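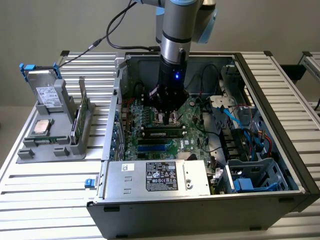 放倒、开盖的戴尔塔式机箱。

站内搜索 请输入关键词 搜索

大机箱还没到该进废品站的时候

打印本文 | 用电子邮件发送

我先把立场摆出来吧:我喜欢大机箱,越笨越好,越占地方越好。最好是那种办公室里淘汰下来的塔式机,灰扑扑的,往桌上一放倒,“咣”一声,整张桌子都跟着晃一下。我家里现在有两台,厨房边上的储物间里还有一台没了硬盘的(别告诉我先生,他以为那台早送人了)。

上个月在Skirside的旧货铺子里,我跟Vesela Yordanov为这事争了快一个下午。她说现在谁还要这种东西啊,手掌大的小主机往显示器后面一挂,干净利落,桌上还能摆盆花。我说你那个小主机坏了怎么办?她说坏了就换一台呗,又不贵。我说多少钱?她翻手机给我看,原价3000,用了券2994。省了六块钱的券她还挺得意!

我当时没说出什么像样的话来,回家洗碗的时候越想越不服气,所以就有了这篇东西。

先说开箱这件事。我觉得一台机器愿不愿意让你打开,是看得出来的。老式的办公塔机,侧板扳一下就下来了,里面哪儿是电源,哪儿是插槽,哪儿放硬盘,一样一样摊在那里,跟打开一个收拾得还算整齐的抽屉差不多。你不懂也没关系,看两眼就大概有数了:粗线是供电的,长条的槽是插东西的,带鳍片的那块是散热的。我第一次拆的时候连“主板”两个字都说不利索,照样把内存换了,开机,亮了,高兴得在屋里转了一圈。

再看看我前年买的那台Zullik笔记本。薄是真薄,好看也是真好看。有一天键盘上的一个键不回弹了,我想着自己清一清灰总可以吧,翻过来一数,底盖上14颗螺丝,有两颗还藏在胶垫下面。拧完了也掰不开,里头还有卡扣。拿去修,人家说键盘跟上盖是一体的,要换一起换,报价1000。一个键啊!我把它合上,塞进包里,坐车回家,到现在那个键还是要按两次。

所以有人跟我讲“现在的东西做得精”,我总想回一句:精是精,可它跟你没什么商量的余地。

当然我也不是闭着眼睛夸。大机箱的毛病我心里清楚得很,吃灰,沉,搬一次家骂一次。线一多就乱,尤其是后来自己加过东西的机器,扎带剪了没再扎回去,黑的黄的缠成一团,手伸进去要先拨半天。风扇老了还会响,半夜里嗡嗡的,跟冰箱一唱一和。还有那个电源,有些型号横在机箱口上,不先把它挪开,底下的插槽根本够不着,我的手背就在那儿刮过一道。这些都是真的,我不替它遮。
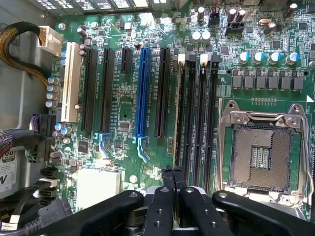
可是你想想,内存拔下来是内存,显卡拔下来是显卡,连处理器掀开压板也能取出来。每一样东西都有自己的座位,空了就是空了,等着别的来坐。我特别喜欢插槽用颜色区分这种做法,蓝的是蓝的,黑的是黑的,白的是白的,设计它的人大概也想过,将来会有个什么都不太懂的人趴在上面找地方。这份心思现在少见了。现在的小机器里,内存常常直接焊死在板子上,买的时候是多少,这辈子就是多少。你当初手头紧,选了小的那一档,三年后它就慢慢地用每一次转圈圈提醒你:当初抠门了吧?

Bujar Stan在这件事上跟我是一伙的,不过他比我讲究得多。他在Prisar那边教社区里的成人班,教打字、教表格,教室里的机器几乎都是别人单位换下来的旧塔机。他的办法很土:凡是收来的机器,先放倒,开盖,吹灰,能拔的都拔下来,摆在一块旧毛巾上,再一样一样试着装回去。哪一样不行就把哪一样挑出来,剩下的拼给别的机器用。我去看过一回,三台凑两台,剩下那台的外壳他拿去垫打印机了。

我问他,图什么呢?他想了想说,班上有几位阿姨以前碰都不敢碰电脑,总怕按坏了。自从有一次课间看他开着盖子在那里插内存,胆子就大了,有一位后来还问他能不能让她也插一根试试。他就让她插了。插内存那个“咔哒”两声,你要是亲手按过就知道,真的有点上瘾。

我觉得这才是我喜欢大机箱的根子上的原因。一件东西你见过它的里面,跟没见过,用起来心情是两样的。就像自己家的水槽,你有一次趴下去把弯管拧开,掏出一团头发和一根橡皮筋,以后水一下得慢你就不慌了。电脑也是一样,它卡了、不亮了、滴滴叫了,我脑子里能浮现出那块绿板子,心想八成又是内存松了,拔下来擦擦再插回去。十次里头总有几次能让我蒙对,剩下几次再去求人也不丢脸。

Vesela后来给我发消息,说我这是恋旧,跟她爸留着一抽屉收音机零件一个毛病。我承认,有一点。可恋旧的人才会去算另一笔账:那台2994的小主机,坏一个零件就得整台不要;我那台旧塔机,内存坏了换内存,电源坏了换电源,外壳一直是那个外壳。耗电我确实比她多,这一条我认输,所以我现在用完就关机,连插线板一起关,以前可没这么自觉。

还有人担心旧机器不安全,系统跟不上。这话有道理,太老的机器我也不会拿来上网银。但拿来写写东西、放放照片、给孩子练打字,或者干脆就给他拆着玩,有什么不行的呢?我外甥今年十二月来住了几天,外头冷,出不了门,我把储物间那台搬出来给他(对,就是没硬盘那台),给了他一把十字螺丝刀和一个装鸡蛋的纸盒放螺丝。他安安静静拆了一上午,中间只跑出来一次,问我那一格一格的金色小点点能不能摸。我说不能摸!他又跑回去了。午饭叫了三遍才来。

要说有什么建议,我也提不出多高深的。你们单位要是正打算换电脑,换之前先问一圈,看看附近有没有像Bujar那样的班,别一车拉走了事。硬盘记得自己先取下来,该留的留,该清的清,这个千万别偷懒。自己家里要是有一台,哪天下午闲着,把插头拔了,多等一会儿,手摸一下水龙头之类的金属放放静电,然后把盖子打开看看。拍张照片再动手,线从哪儿来到哪儿去,照片比脑子可靠,我吃过亏的。螺丝按地方分开放,长的短的别混。灰用软毛刷慢慢扫,别拿吸尘器怼上去。

如果看完还是想扔,那就扔吧,我不拦着。不过请给我留个言,我住在Ramanauskas街这头,骑车带个后座筐,大概还塞得下一台。储物间的事,我再去跟先生商量。

打印本文 | 用电子邮件发送

联系我们 | 版权所有,转载请注明出处 | 返回顶部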